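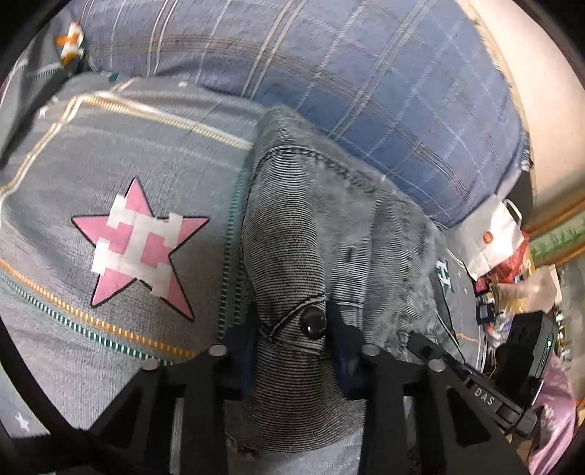

## Slide 1 – Grey denim, one button, two rows of stitching

Leave the slide up while people sit down. Start on the button.

- Round black shank button, glossy finish, at the tip of a stitched, pointed tab. It could be a pocket flap. Say so, and move on.
- Fabric is a washed grey with a fine rib. Point to the double-stitched seams, then to the curved seam lower down.
- Ask the room where they would look first for damage. Most will say the seam. Take two answers, no more.
- The answer for this talk is the fabric under the button. It can't be judged from the outside, and the slide doesn't help with it.

Title if anyone asks for it: "Buttons, tabs and bulk: checking denim before it goes back in the drawer." Speaker: Mwende Temba, Tumavora mending room. Aug 23, 2026.

## Slide 2 – How a shank button is held (diagram only)

Two parts. The cap sits on the face. The tack goes in from the back, through every layer, and is pressed into the cap. There is no thread.

A sewn button fails at the thread and leaves the cloth mostly intact. A pressed button fails at the cloth. The hole widens, the yarns slide away from the post, and the button comes off with a ring of fibers still attached to the tack. By then you are patching.

Spend time on the word "shank" here. Last December half the questions were about it. The shank is the stem between cap and cloth. It gives the buttonhole somewhere to sit when the tab is closed. On a thick tab the stem is short relative to the layers and the cap pulls down hard.

If running late, skip the paragraph on swivel caps.

Swivel caps: the cap tilts on its post. Slight movement is by design. A cap that lifts away from the cloth as well as tilting is loose, and should be logged as loose.

## Slide 3 – The check

Read these out slowly. People write them down.

1. Lay the garment flat, face up, and open the tab.
2. Hold the cloth on both sides of the button. Do not pull on the cap.
3. Turn the tab over and look at the tack. It should lie flat against the cloth.
4. Press the cloth beside the tack with a thumbnail. Sound denim pushes back. Thin denim folds.
5. Run a finger along both rows of stitching, toward the point of the tab and back again.
6. Close the tab, open it, and look again.

Step 4 is the one people leave out. On a ribbed weave, stretch the cloth across the rib as well, and compare it with a part of the garment that gets no wear. The inside of a hem will do.

## Slide 4 – Pointed tabs

The point is the thickest part. Two layers of denim, each turned under, meet at the tip, and the seam allowances stack. Good work trims the allowance before turning. Cheaper work leaves it in, and the tip stays hard.

A hard tip wears along its edge. Look for pale thread on the outer row of stitching first. The inner row can hold a tab together for a long time with the outer row gone, and many owners won't notice.

Repair: restitch along the old needle holes. New holes between old ones make a perforated line. Use a size 100 needle and turn the wheel by hand over the tip.

Mention Kinyua here. Her method is to put a folded scrap behind the presser foot so that it stays level at the thick part. It works on the Dolis machine and on the older one.

## Slide 5 – Curved seams

Shorter section. Go back to slide 1 for the curve if the projector allows.

A curved seam in denim puts part of its length on the bias. The bias part stretches in wear, the thread does not, and stitches pop there before they do on a straight run. Longer stitches look neater and pop sooner. Check curves with the cloth under light tension, held in both hands.

## Slide 6 – Bulk and storage

Bunched denim sets creases, and on a washed finish the crease line goes paler with each wash. Fold on the seams where possible. Fasten the buttons before washing, turn the garment inside out, and dry it flat or hung from the hem.

Glossy black caps scratch against other hardware. In the drawer, fold the garment so the cap faces cloth.

## Slide 7 – Our own numbers

We logged 200 garments in the Kullau drawer. Buttons were loose on 40 of them, and almost all of those had thin cloth at the tack. Don't stretch this into a general claim. One drawer, one building, and garments that had already been handed in for something else.

## Likely questions

- **Can a pressed button be reused?** No. The tack deforms. Use a new pair, and patch behind first.
- **Glue?** No. It stiffens the cloth and moves the wear to the edge of the glued area.
- **Can I swap it for a sewn one?** Yes, over a patch. Wrap the thread to make a stem long enough for the tab.

Leave the sample tabs on the front table and collect them before the next session.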